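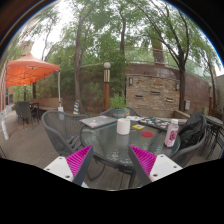 5/24/26, Itdale courtyard, hand-held gripper

Fault: the right finger lags on closing. First noticed on grasp 13 this morning, bad enough by grasp 19 that I stopped logging them as good. The left finger comes in on the trigger and the right follows late, so a light object gets pushed sideways before it's held. It tipped the cup twice. Full bottles are heavy enough to stay put.

Bronwyn had the same thing on the Dalitz unit in January and blamed the linkage pin. I took the cover off and the pin is fine. The return spring on the right side has a kink near the hook end. Swapped it for the spare from the Pearce kit and the lag is smaller but still there.
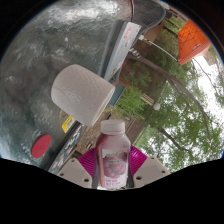

Juice bottle between the pads, white cap, grape or berry label.

Second problem, safety this time. With the trigger let go, the fingers stayed shut on Ebony Cosgrove's thumb for a moment. No injury, just a pinch. Until this is sorted, clear objects by the cap and keep hands out from between the pads.

Grasps 13 to 68 are flagged in the log, don't use them for timing. Prultent ticket is 1977, photos of the spring attached. Still to do: check the right-side bushing for grit, then repeat the cup with the old spring back in.

B. Stubbs to sign off before it goes out again.

Workshop notes | Contact: Bronwyn Stubbs | © Prultent | Back to top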